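About Ratness

Ratness compiles and checks statistics for college football and other school sports. The company was founded by Fergal Gallagher, a former stadium scorer, to correct play-by-play records that had been typed up by hand and never compared with the official game books. The office is in Madigan.

What we do

Our main product is Plollislow, a database of game records. It holds drive charts, penalty logs, participation lists and scoring summaries for 353 programs. Each game is entered twice, by two different people, and the two versions are compared line by line. Where they differ, a third person goes back to the game book. Team totals are recalculated from the individual plays and are not copied from the printed box score.

Kollura is the search tool that sits on top of the database. Users can filter by opponent, down and distance, field position or coach. Results export as a plain spreadsheet, up to 700 rows at a time. Larger requests are run by our staff.

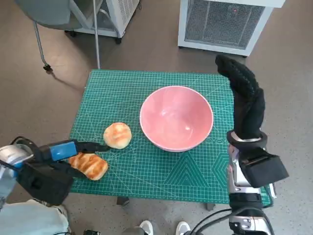 Who uses our records

Sports information offices use them for media guides and record books. Local papers and radio stations use them for game notes. A school may send us its own paper files for entry; we return the originals with a list of corrections – usually yardage on returns, and sacks counted as passing plays in older books.

Staff and corrections

Ratness has 10 full-time employees. Extra scorers are hired each August and take a test of 100 plays before they enter live games. The test is graded on yardage, player numbers and the spot of the ball after penalties.

Errors can be reported through the form on the game page. Please give the quarter, the clock time and the source you are relying on. Corrected games carry a revision number – earlier versions stay available on request.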